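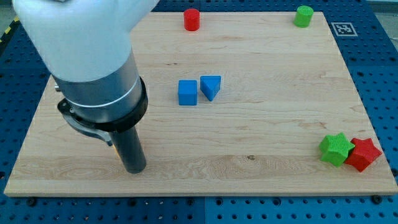
Boards and Blocks: the Koketstead gallery
Posted October 20, 2026

Welcome, and thanks for stopping by! I've been promising to put these pages in order since the footy season, and a rainy week has finally given me the excuse. If you've come across from the old Koketstead page, most of what you remember is still in here somewhere, along with a good many newer pictures of the boards and the coloured blocks.

For anyone new, my great weakness is small, plain, brightly coloured shapes and the pale timber I like to set them out on. I started with one tin of blocks from a church fete at Dendstead (five dollars, and the lid didn't fit), and it has grown to the point where the spare room is really the block room with a bed in it. Click any picture for the larger size. I've added a line or two to each, and where I've rambled you're welcome to skip along to the next one.

The Dendstead tin
Where it all began. The paint has worn off the corners where little hands held them, and I've never been tempted to touch it up. I did have a go at straightening the lid and made it worse.

Cylinders, drying
A fresh coat takes a full day in the shade at our place and a good deal longer in winter. I stand them on end and do the tops last, having learnt that the other way round leaves you with a thumbprint in every single one.

Choosing timber for the boards
I'm fond of light wood with plenty going on in the grain. Some people want it dead plain so the colours do all the talking, but I love a swirl or a little knot, and I'll happily turn over every piece in the rack at the timber yard while the poor fellow at the counter waits to close up.

Two boards from the one plank
Cut from the same length, oiled on the same afternoon, and look how different they came up! The left one lives in the kitchen now and gets borrowed for cheese when visitors come.

The Nowicki set
I bought this one in a job lot with some jigsaws and a very sad rocking horse. The name Nowicki is pencilled inside the box, and if that's your family I'd dearly love to hear from you. The triangles are a mustardy colour I've tried to match three times without any luck.

Sorting day
There are 3000 pieces in the collection at last count, and yes, I counted them, over a long weekend with the cricket on. They went into ice cream tubs by colour first and then by shape. I was still finding strays in the couch in November.

The red ones
More of these than any other colour, by a long way. Every set seems to have started with red. My favourite is a stumpy little cylinder that's slightly out of round and rolls off in its own direction if you give it half a chance.

The greens
Green is the hard one to photograph. It goes grey on a cloudy day and nearly yellow under the kitchen light, so most of these were taken on the back verandah before breakfast, in my dressing gown.

The Plovov catalogue
Not blocks, I know, but the colours in this old paper catalogue were too good to leave out. It offers sets of 100 and 200 pieces, the bigger one in a box with a rope handle. I've only ever found the smaller set, and the search for the other goes on.

Sanding the edges
A soft edge makes all the difference to how a block feels in the hand. I go over each one with fine paper and then an old flannelette pyjama leg, and that second step is mostly for my own enjoyment.

At the Koketstead library
A table of blocks set out for the school holidays. The littlies built towers, as you'd expect, and then a couple of the grandparents settled in and wouldn't budge until morning tea!

The shelf at home
It isn't always this tidy. The blue tub on the bottom is for pieces that need gluing or repainting, and it never seems to get any emptier.

More pictures will go up as I get through the second shoebox of prints. If you have a set at the back of a cupboard, or you know anything at all about the Plovov rope-handled box, please drop me a line through the contact page. I read everything, though I can be a bit slow to answer.

Back to the main gallery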